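Skeditz Teleoperation Working Group
Minutes of the Regular Meeting, November 2019 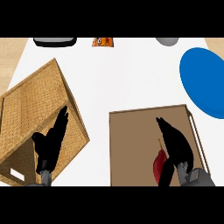 1 min read was listed on the agenda for item 1; the chair asked that members allow more time than that for the supporting papers in future.

4 min read
2 comments
13 shares

Present: S. Shirazi (chair), representatives of Alleck and Gradmont, the Skeditz simulation staff, and the operator trainers. Apologies were received from the Rostami office.

1. Minutes of the previous meeting

The minutes were approved with one correction. Under item 4, "right controller" should read "left controller." The action on spare cables was marked closed.

2. Simulated tabletop tasks

The simulation staff reported on the two-arm tabletop set. Operators drive both arms by remote control and the demonstrations are stored with the full record of arm and gripper motion. The present layout places a wicker basket on the left of a white table and a cardboard tray on the right, with a red chili pepper in the tray and other items toward the back. Each arm has its own side to work on.

The target for the set is 200 accepted demonstrations. Gradmont asked whether attempts in which the operator pauses for a long time should count toward that number. After discussion it was agreed that a pause is acceptable if the arms are held still and the task is then finished. Attempts in which an operator backs out and begins again are to be stored separately.

Alleck questioned whether the pepper was a fair test. A long, narrow object can be picked up in several ways, and different operators have settled on different grips. Mr. Shirazi took the view that this variety is wanted and that operators should not be told which grip to use. The trainers asked that the written guidance say so plainly, as new operators tend to copy whoever trained them. Agreed.

3. Reach into the basket

The trainers reported that the basket remains the harder side for new operators. The walls hide part of the gripper from some viewpoints, and operators who rely on a single view tend to lower the arm too far. The simulation staff can offer a second view in the operator display. Gradmont supported this but noted that the view shown to the operator and the views stored with the demonstration must be listed in the notes for each batch — otherwise later users will not know what the operator was working from.

It was agreed to try the second view with 3 operators before making it standard. Results are to come to the December meeting.

4. Guiding by hand

Alleck presented a short paper comparing remote control with guiding by hand, in which the operator holds the arm and moves it through the task. Alleck's staff find hand guiding quicker to learn for one arm. With two arms, the operator must either have a hand on each or record the arms one after the other, and the timing between them suffers in the second case.

Members discussed whether hand guiding should be part of the Skeditz program at all. The Gradmont representative argued that a small set on hardware would be useful for comparison with the simulated work. The chair was not opposed, but asked for a statement of cost and floor space first. No decision was taken. Alleck will revise the paper.

5. Labeling and review

The backlog of demonstrations awaiting review was noted. Reviewers have been using the words "dropped," "released" and "placed" in different senses. The following wording was adopted:

Placed: the object is let go while resting on the intended surface.
Released: the object is let go on purpose above the surface.
Dropped: the object leaves the gripper without the operator intending it.

Where the reviewer cannot tell a release from a drop, the entry is to be left open and passed to a second reviewer. Earlier entries will not be changed unless they are needed for a report.

6. Other business

The Rostami office had asked in writing for access to the operator guidance. Approved, subject to the changes under item 2.

Actions

Trainers: revise the operator guidance on choice of grip.
Simulation staff: set up the second view and list all views in the batch notes.
Alleck: revise the hand guiding paper, with cost and floor space.
S. Shirazi: reply to the Rostami office.

The next meeting will be held in December at Skeditz.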